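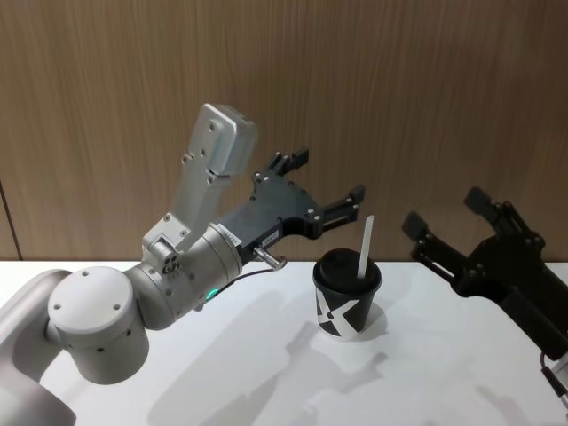 How to Arrange a Group Stay at a Rulonier Property

Guidance for group organisers

This page sets out the steps for booking accommodation for a party of ten or more guests at any Rulonier hotel. It applies to family gatherings, walking clubs, choirs, school reunions and similar parties. Weddings and conferences are handled under separate terms, and organisers of those events should write to the Events Office before making any reservation.

Organisers are advised to read the whole page before starting. Several of the steps depend on information that must be collected from guests, and a request cannot be held open while this is being done.

Before you begin

You will need the following to hand:

The name, postal address and telephone number of one lead organiser
The preferred dates of arrival and departure, with one alternative
The number of adults and the number of children, with the age of each child
The number of rooms required, by type
Any access requirements
The name in which the final bill should be issued

Only the lead organiser may amend a group booking. If that person is likely to be unavailable in the weeks before arrival, a deputy may be named on the request form. A deputy has the same authority as the lead organiser, including the authority to cancel.

Step 1. Choose the property

Rulonier operates three hotels that accept groups.

The Vandenberghe is the largest, with 158 rooms, and stands on the seafront within walking distance of the ferry landing. It has two dining rooms, one of which may be reserved for private use in the evening. Coaches may set down at the main entrance but may not wait there.

The Statano has 146 rooms and is set back from the harbour on rising ground. There are steps between the lower garden and the terrace. Guests who have difficulty with steps should be placed in the north wing, where the lift serves every floor. Please state this on the form, as rooms in the north wing are not allocated automatically.

Hoson House has 28 rooms and may be taken in its entirety by a single party outside the summer season. It does not have a lift. Breakfast is served daily, but the kitchen is closed in the evening, and parties wishing to dine together will need to make arrangements in the town.

Step 2. Check the dates

Group rates are available throughout the year except in August and during the last two weeks of December. A party may still stay during these periods, but each room will be charged at the standard rate.

The minimum stay for a group is two nights. At Hoson House, where the whole property is taken, the minimum is three nights.

Organisers with some freedom over dates will generally find the widest choice of rooms in March, early May and November. The ferry runs a reduced timetable in November, and the last crossing leaves at 5.30 pm. Parties travelling some distance on the day of arrival should plan accordingly.

Step 3. Submit the request form

The form may be completed online or collected from the reception desk of any of the three hotels. Complete every section. Where a section does not apply, write "none"; forms with blank sections are returned to the sender.

In the section headed "Rooms", list the number of each type and do not enter guests' names. Names are requested at a later stage. In the section headed "Meals", state whether the party requires bed and breakfast or half board. The same arrangement must apply to all members of the party, with the exception of children under five, who may be entered as bed and breakfast in either case.

The Group Reservations Office will acknowledge the form by email and give it a reference. Please quote the reference in all further correspondence.

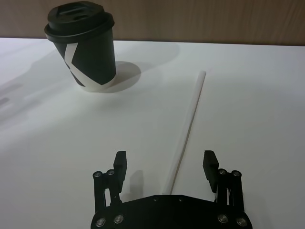 Step 4. Review the written offer

A written offer will follow the acknowledgement. It lists the rooms available, the rate for each, the meals included and the date on which the offer expires. The rooms are held for the party until the expiry date and are released at noon on that day.

Check the offer against your original request. Points that organisers most often need to correct are the number of twin rooms as against doubles, the placing of families in adjoining rooms, and the spelling of the name on the bill. Corrections should be sent in a single message. Each new message causes a fresh offer to be issued, and the earlier one then lapses.

If the offer is not suitable, it may be declined without charge. A request for another property or for different dates should be made on a new form.

Step 5. Pay the deposit

The offer is accepted by paying the deposit, which is 500 for the party in the currency shown on the offer, whatever its size. Payment may be made by bank transfer or by card. Cheques are no longer accepted.

The deposit is paid by the lead organiser in one sum. The hotels are not able to collect contributions from individual guests towards it, and organisers who intend to share the cost should settle the matter within the party. A receipt is issued by email and should be kept, together with the written offer, until the stay is complete.

Step 6. Send the rooming list

The rooming list gives the name of every guest and the room type each will occupy. It is due six weeks before arrival. A blank list is attached to the deposit receipt and should be returned in the same layout.

Enter names as they appear on the identity document each guest will bring. Dietary needs should be noted beside the name of the guest concerned. "Vegetarian" or "no nuts" is sufficient for most purposes; where a guest has a severe allergy, the organiser should also telephone the hotel so that the head chef can discuss it in person.

Changes to the list are accepted until four days before arrival. A name may be replaced by another at no cost. A room given up after the list has been submitted is charged for one night.

Step 7. Confirm arrival arrangements

In the week before the stay, telephone the hotel directly and confirm:

The expected time of arrival
The number of vehicles, including any coach
Whether luggage will arrive ahead of the party
The time at which the party wishes to dine on the first evening

Rooms are ready from 3 pm. Parties arriving earlier may leave their luggage in the store room and use the public lounges. Dinner on the first evening is served no later than 8.30 pm, and a cold supper can be provided for late arrivals if it is requested before midday.

On arrival, the lead organiser should come to the desk first while the rest of the party waits in the lounge. Keys are handed over in envelopes arranged by room, together with a registration card for each guest. Cards may be completed in the lounge and returned together.

Step 8. Settle the account

The balance for rooms and meals is due on the morning of departure and is payable by the lead organiser. Drinks, telephone calls and laundry are charged to individual rooms and are settled by the guests who incurred them. If the party would prefer one bill for everything, this must be requested at check-in. It cannot be arranged on the final morning.

Rooms should be vacated by 10.30 am. Luggage may remain in the store room until 6 pm.

Cancellation

A booking cancelled more than eight weeks before arrival is refunded in full. Between eight and four weeks, the deposit is retained. Within four weeks of arrival, the deposit is retained and half the cost of the rooms is payable. Organisers are encouraged to take out group travel insurance when the deposit is paid.

Further help

Questions about availability and offers should be addressed to Zubaida Baloch, Group Reservations Manager. Questions about access, diets and arrangements during the stay should be addressed to Upendo Rugemalira, Guest Services Manager. Both offices are open from 9 am to 5 pm and reply to written enquiries within two working days.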